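Forum – Simulation and cell setup
Thread: Gripper stops too high over the tray
Posted 10 June 2019 – 33 replies, 1505 views

weserness_kl wrote:
Good morning to all. I look after one bench cell here in Weserness, one white arm with a two-finger gripper, fixed near the right end of the table. We also keep a simulated copy of the cell and try every change there first. Since I set the tool point again, the simulated arm stops 6.4 mm too high over the tray. Over the left part of the table the height is correct. I changed the tool length two times, and each time the tray became better and the left part became worse. Where would you look first?

tillman77 wrote:
Leave the tool length alone, it can't be right in one place and wrong in another. I would say your table in the model is not level with the base. Check the base frame.

horkov wrote:
I don't agree with tillman77. In a model the table is level if you typed zero, and one look at the numbers will tell. My money is on the payload. If the gripper mass is wrong, the simulated arm hangs differently when it is stretched out.

tillman77 wrote:
Only if the joints in the model are soft. Most people leave them stiff.

weserness_kl wrote:
Thank you both. The joints are stiff, I checked. The payload was wrong also, the old gripper was still entered, but correcting it made no difference to the height. The base has zero tilt.

horkov wrote:
Then I take back the payload for the height, but please keep the correct value. On the real arm it matters a lot.

lonmont_b wrote:
What thickness has your tray? We had the same in our cell at Lonmont. The tray was entered as a closed box, with the walls counted in, and the planner kept its distance from the top of this box.

weserness_kl wrote:
That could be it. The tray in the model is cardboard and quite flat, but I took its shape from an older, deeper one and changed only how it looks. I have now put the three food pieces in one diagonal line on the tray, with the can and the small cube further left, and I send the gripper straight down over the table, a little behind the tray.
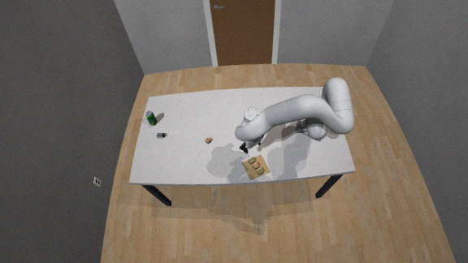
With this I can compare the two heights without turning the wrist very much. Over the bare table top the error is zero. When I move the target forward, over the tray, the 6.4 mm comes back at once. So lonmont_b has found it, I think – the collision shape is still from the deep tray.

tillman77 wrote:
Fair enough. I would still measure the base again before you load anything to the real arm.

lonmont_b wrote:
Glad to help. Make the new shape from the flat tray as five thin plates, bottom and four sides, and don't let the program close it for you. Ours closed it again after an update in September.

horkov wrote:
Five plates for one tray is too much work in my opinion. One thin plate for the bottom is enough if you always come from above.

weserness_kl wrote:
I always come from above, so I will try the single plate first. Before the real arm moves I will run 60 picks in the model, and then the first real ones at low speed with my hand on the stop button.

Share (4) | Comments (33)
This site uses cookies to keep you logged in. By continuing you accept our cookie notice.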